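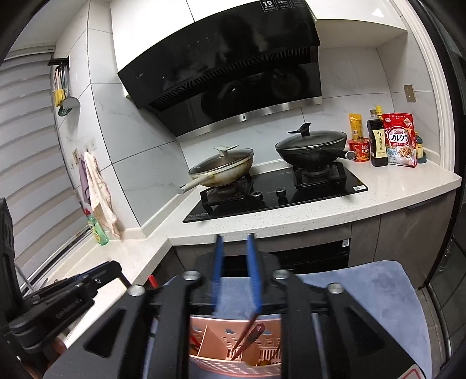 Hard Water, Soft Water: How a Town Learned to Live With Its Supply

Features
2025-05-18

A household that moves to Purkport from elsewhere usually notices the water within a month. Soap lathers poorly. A pale crust forms at the base of the kettle, and the shower head begins to spray sideways. The water is safe, and by most accounts it tastes good, but it has passed through a great deal of limestone on its way to the tap and it carries the evidence with it.

The town has drawn its supply from wells for 50 years. Before that it relied on the Stolel, a slow river that rises in peat and reaches the town the color of weak tea. River water was soft and kind to pipes and laundry. It was also unreliable. In dry summers the intake stood above the waterline, and in wet ones the filters clogged with silt. When the wells were opened, the change was welcomed as the end of a long inconvenience. The effect on kitchens and boilers received little attention at the time.

Hardness is a simple matter in principle. Rain is slightly acidic, and as it moves down through rock it dissolves small amounts of calcium and magnesium. The longer the journey, the more it collects. When the water is heated, part of that mineral load comes out again and settles on whatever surface is nearest. A thin layer of scale inside a heater slows the passage of warmth into the water, and the heater must run longer to do the same work. A thick layer can shorten its life by years. 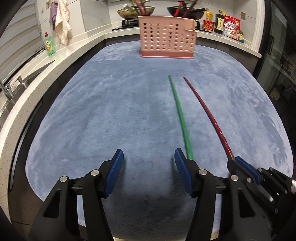
Ninon Rathore

For the first decade most residents treated the problem one object at a time. Kettles were boiled with vinegar. Faucets were wrapped overnight in cloths soaked in lemon juice. The local hardware stores kept descaling powder beside the register, where other towns might have kept batteries. These methods worked and still do, though they ask for patience and have to be repeated for as long as one lives in the house.

The first whole-house softeners came later. The principle behind them has hardly changed. Water passes through a tank of resin beads that hold sodium, and the beads give up the sodium and take the calcium and magnesium in exchange. When the beads are full, the tank is rinsed with brine and the process begins again. The equipment is dependable, but the rinse water has to go somewhere. In Purkport it goes to the treatment works and from there to the Stolel, below the old intake.

That last step has become the subject of some concern. Treatment works of the ordinary kind do not remove salt. A single softener adds very little to a river, and a single street of them adds very little more, but in late summer the Stolel runs low and has less water to dilute what it is given. Anglers were among the first to raise the question. The plants along the lower bank, they argued, were not the ones they remembered.

The town's response was a modest one. In April of last year it invited households to take part in a trial, and 222 agreed. Each had its softener inspected and, where needed, reset. Many of the older units had been set to rinse on a timer, whether or not the resin was spent. Newer units measure the water that has passed through them and rinse only when required. Of the softeners inspected, 47 had been adjusted for water harder than the town has ever supplied, most likely on the day they were installed and never since.

Correcting these settings required no new equipment. A technician could complete the work in 40 minutes, including the time needed to explain the controls to the owner. Several owners had lost the manual. Others had supposed, reasonably enough, that a machine in a basement would look after itself. The town has now prepared a single printed sheet covering the most common models, and it is available without charge at the public library and the water office.

There is also the question of whether every tap needs softened water in the first place. Plumbers in the area have long advised leaving the cold kitchen line alone. Hard water is perfectly suitable for drinking, and many cooks prefer it. Bread dough made with very soft water can turn slack and sticky. Dried beans present the opposite case, as calcium strengthens their skins and lengthens the cooking time considerably – a fact well known to anyone who learned to cook beans in another town and then tried the same recipe here. Tea divides opinion. Brewed in Purkport it comes out dark and slightly dull, with a film on top, and those who grew up with it find the tea of other places thin.

Gardeners face their own version of the choice. Softened water is a poor thing to give houseplants over a long period, and azaleas and blueberries do badly on the hard supply as well. Rain barrels, once common when the Stolel ran low, have been returning to side yards. The water office sells a plain model at cost and asks that buyers fit the lid, which keeps out mosquitoes and children.

A second round of inspections is planned for the streets nearest the river, where the oldest softeners are thought to be. Residents who wish to be included may leave their address at the water office, together with the make of the unit if it can still be read.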